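Workshop notebook, soft goods bench
August 18, 2025
Entry by Gus Pruitt

Item 1. Bedding

Kendholm want care and storage notes for the Etbridge guest rooms, in plain words, before the new season's stock arrives. I said yes in July, when it sounded like an afternoon's work. Today was the bed. The order we settled on is quilt at the bottom, bamboo mat over it, grey fleece blanket last and only on the one half, so that whoever sleeps there can choose between cool slats and being warm. Tetteh calls this the compromise bed. It has ended arguments in at least one marriage, supposedly.

The mat will not lie flat if it has been stored rolled, and no amount of stern looking helps. Suggest we tell them to store it flat under the mattress. The fleece should be folded in 4 and left alone. Wash at 39 and the label will complain, but our tester came out fine; write 30 in the notes and keep quiet. 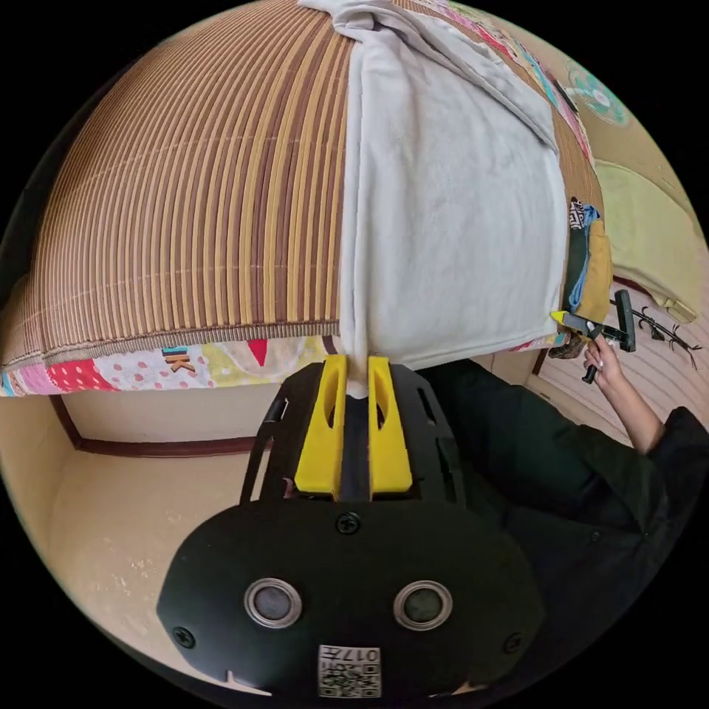 Item 2. Clothing

Grokovach sent over their draft of the folding card. It is 900 words long and has a paragraph on the philosophy of sleeves. Cut to two sentences: lay it face down, fold the sides in. If they want philosophy they can print it on the back.

Still no agreement on hoods. My view is that the hood goes down flat over the back before anything else is folded. Tetteh tucks the body into the hood and makes a parcel, very smart on a shelf and a ball of creases by the next morning. Both methods go in the card for now, his second.
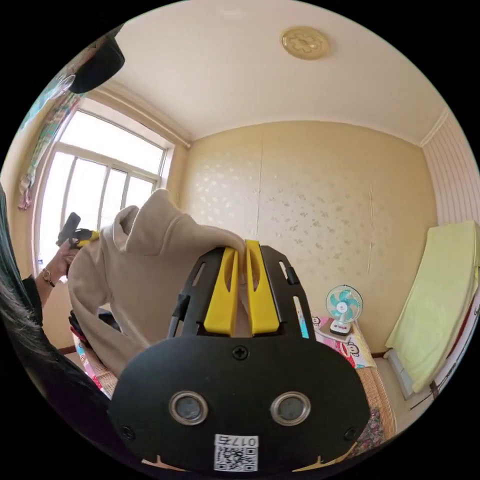 Hanging versus folding is the other thing I keep being asked, and I keep giving a different answer. Fleece is forgiving and will take either. Lift a hoodie by the hood, though, as with the beige one, and the hood goes up to a peak while the body and sleeve drop away in loose folds to one side, so it lands on the bed already skewed and you start again. Shoulders are the place to pick it up. I have put this in the card in capitals, which Grokovach will remove.

To do: ask Kendholm how deep the shelves are. Buy 2 more mesh bags. Find my good pencil.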